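Home | News | Services | Press | Contact

Reading time: 2 minutes

Gudine opens a repair counter for used office computers in Tamayo

TAMAYO, 5 October 2022 — Gudine, a company that collects and repairs used office equipment, opens its first public repair counter this month in the Tindo building, next to the bus station. Residents and small businesses can bring desktop computers, screens and printers for a free check, and they receive a written price before any work starts.

The company has worked until now only with offices and schools. In the last year it took in 1,487 desktop computers, and almost 90 percent of them went back to use after cleaning, testing and a change of parts. The remaining machines were taken apart and sent to Wastier, the recycling partner of Gudine, where metals and plastics are separated.

"Many people called us and asked if they can bring only one computer from home," said Wilmer Chambi, director of Gudine. "We always had to answer no, and I did not like this answer. Now they can come to the counter with one machine, or with only a question."
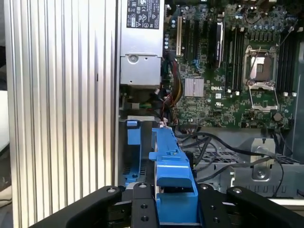

The counter accepts equipment of any age. Customers who do not want to keep their computer can leave it without cost, and its storage drive is erased on the same day. A certificate of erasure is given on request. Customers who want to keep their files should make a copy before the visit — the counter does not offer data recovery at this moment.

Repaired computers will also be sold at the counter, with a guarantee of 2 years. Each one carries a card with the list of parts that were changed and the name of the technician. Schools in Tamayo can apply for a lower price by filling in a form at the counter or by writing to the press and public office.

Gudine has 36 employees, and four of them will move to the new counter. The company is also looking for two trainees, who will learn testing and basic repair during the first months. Previous experience is not necessary, but applicants should be comfortable speaking with customers.

The counter is open in the mornings during October. Longer hours will be announced on the notice at the entrance of the Tindo building.

Contact: Gudine Press and Public Office, Tindo building, Tamayo | © 2022 Gudine | Back to top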